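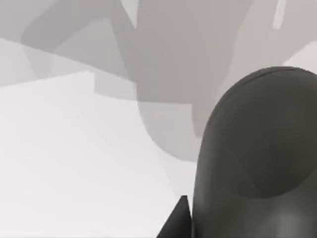
Cumolcombe & Gasley Community Forum > Property and Renting > Annexe counted separately for council tax?

marshlane_jo
November 30, 2018

Hi all, bit of a long one, sorry. We've had an offer accepted on a house up the top end of Cumolcombe, three beds with a converted outbuilding at the back that the agent calls "a self-contained annexe". It's got its own little kitchen, shower room and front door. My mum would be moving into it, which is the whole reason we went for this place over the one in Gasley.

Now our solicitor has come back and said the annexe has its own council tax band. The agent never mentioned it and the listing just gave one band for the lot. The bill for the main house is 2,782 a year and with the annexe on top it comes to 3,345, if I've read the seller's paperwork right. That's a fair bit more than we'd budgeted for!

Has anyone here got a granny annexe and been through this? Do we have to pay both? Mum's 74 if that matters.

tidewrack
Yes it matters, and in a good way. If she's a dependent relative (over 65 counts) and it's her main home, the annexe should be exempt. My dad lived in ours for six years and we never paid a penny on it. You have to apply though, they won't do it for you.

Pete_the_Hedge
Is it worth asking why it's banded separately in the first place? Our neighbours had theirs taken out and put back in as one property. They ripped the kitchen out and called it a games room.

tidewrack
Pete, she wants her mum to live in it. She'll be needing the kitchen.

Pete_the_Hedge
Fair enough, I read the first half and got excited. Still, a kettle and a microwave go a long way.

marshlane_jo
Ha, you haven't met my mum. She'd have the oven out of the main house by Sunday.

Thanks tidewrack, that's a big relief. Did you have to wait until he'd moved in before you could apply?

tidewrack
We did it the week he moved. They wanted proof of his age and something with the address on. It took a while and we paid one instalment in the meantime, then got it back as a credit.

Ferhat Değirmenci
I'd slow down a little here. The exemption is one thing, but has your solicitor checked the planning permission on the outbuilding? I bought a place with an annexe in April and the permission said it had to stay "ancillary to the main dwelling", so I can't let it or sell it off separately. No trouble for me, my brother Çınar uses it when he's over. But I'd been told by the agent I could rent it out, and I had done all my sums on 95 a week coming in.

Also ask about stamp duty. Sometimes an annexe makes them treat it as two dwellings and it can go either way for you. Get your solicitor to put the answer in writing.

marshlane_jo
Oh great, another thing to lie awake about. We're not planning to let it but you never know down the line, do you? I'll ask on Monday. Which agent was it, if you don't mind saying?

Ferhat Değirmenci
Dromunari, the branch by the bridge. To be fair the girl who showed me round was lovely, I think she just didn't know.

saltbox77
Well I'm going to stick up for Dromunari. They sold our last house and were straight with us from start to finish. It isn't the agent's job to read planning conditions, that's what you pay a solicitor for.

Ferhat Değirmenci
I don't agree. If they say "rental potential" in the listing, they should have some idea whether you can rent it.

saltbox77
"Potential" is doing what it always does in listings. Our box room had potential.

Pete_the_Hedge
Different question, Jo – is the annexe on its own electric meter? That caught us out at the old place. Two standing charges, and one of them was still in the name of somebody who'd left years before. It took me 181 days to get it sorted. Yes I kept a note.

marshlane_jo
No idea! I remember a grey box on the wall by the shower room door but I was busy looking at the damp patch above it. Second viewing is next week so I'll take a notebook this time.

tidewrack
What damp patch?

marshlane_jo
Small one, ceiling corner, the seller says it's an old leak from before they redid the felt on the roof. We've got a surveyor booked for the main house.

tidewrack
Make sure he's doing the annexe as well. Ours quoted for the house only and wanted extra for the outbuilding, and we nearly missed it in the email.

marshlane_jo
Right, just checked and you're spot on, it says "main dwelling" on the quote. I've emailed him now. Thank you so much, I'd never have noticed. I'll come back and say what the solicitor tells me about the planning bit.

Ferhat Değirmenci
Please do, I'd like to know what yours says. Good luck to you and your mum.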